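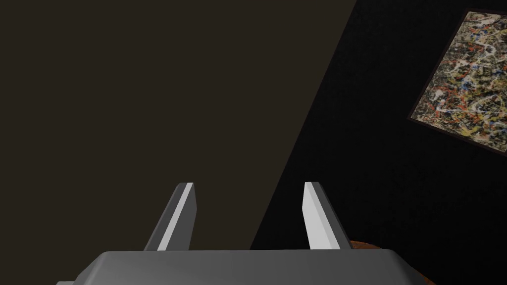
3.2 Collecting demonstrations by remote control

All demonstrations for the simulated tasks were given by remote control. The operator sat at a desk with a hand controller and moved the gripper directly, while the arm joints were solved in the background by the Lai planner. We did not use recorded motion from a real arm at this stage.

Operators worked mainly from the wrist view (Figure 3). A second, fixed view of the room could be called up with a foot pedal, but most people stopped using it after the first hour. The wrist view turns with the hand, so walls and furniture often appear at a steep slant, and new operators tended to push the controller the wrong way when the hand was rolled. Henk Van Dijk, who gave the largest share of the demonstrations, suggested practising with the hand rolled before any task was attempted. We made this a fixed part of the training – 30 minutes for each operator, with no objects to pick up.

Figure 3. Wrist view in the Bravum simulator with the fingers open and nothing held. A framed abstract painting hangs on the dark wall at upper right.

Each demonstration began with the fingers open and ended when the operator pressed the stop button. Finger opening, hand pose and both views were stored at 30 steps per second. Attempts longer than 60 seconds were dropped, as were those in which the operator let go of the controller. This left 2,512 demonstrations, stored in the Orkament format.

Lighting was kept low in a portion of the rooms. Operators found these harder, and several asked for a brighter setting, which we did not provide – the learned policy would see the same images, and we wanted the person and the policy to work from the same information. Wall decoration was drawn at random for each room and had no bearing on the task.

The demonstrations given by hand on the real Rolla arm are described in Section 3.3. They are fewer, and were not mixed with the simulated set during training.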